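# Letting the policy say "empty"

Spent most of August on the part of the picking work I'd been putting off: getting the policy to stop when there's nothing left in a bin.

The old version, Ren, was trained only on clips that ended in a grasp. Show it an empty bin and it would reach in anyway, close on nothing, lift, and try again until the timeout. Xiaoyan Du suggested we stop treating that as a grasping problem and add a separate output that predicts whether a grasp exists at all. It shares the image encoder and adds very little compute.

We collected 600 extra episodes for it, roughly half of them with empty bins. The labelling was easy. The colour was harder – a glossy blue floor throws back the ceiling lights, and the first model read those patches as objects. Anderson Tavares fixed most of it by shifting the brightness at random during training, so the highlights stopped being a reliable cue.

With the new head, false reaches dropped from 9 per cent of attempts to 2 per cent on our test set. It still gets fooled by thin, pale items lying flat against a wall, and I don't have a good answer for those yet.

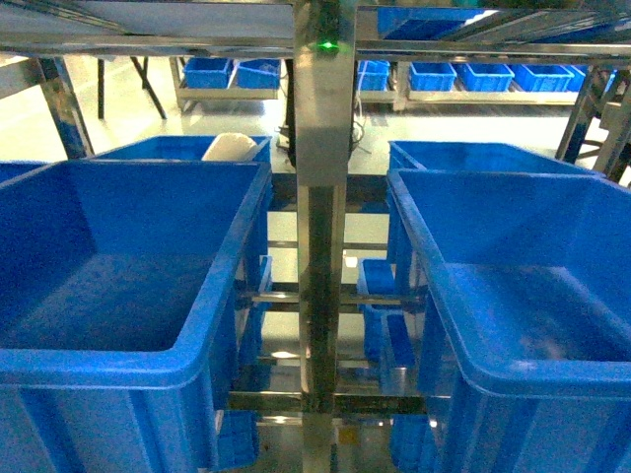
*Head-height view of the rack, both big front bins empty.*

I also tried feeding in the last five frames instead of one. It made the output steadier but slowed the first pick, so I've left it off for now. Next up is running the same weights on smaller bins, with no retraining, to see how badly it goes.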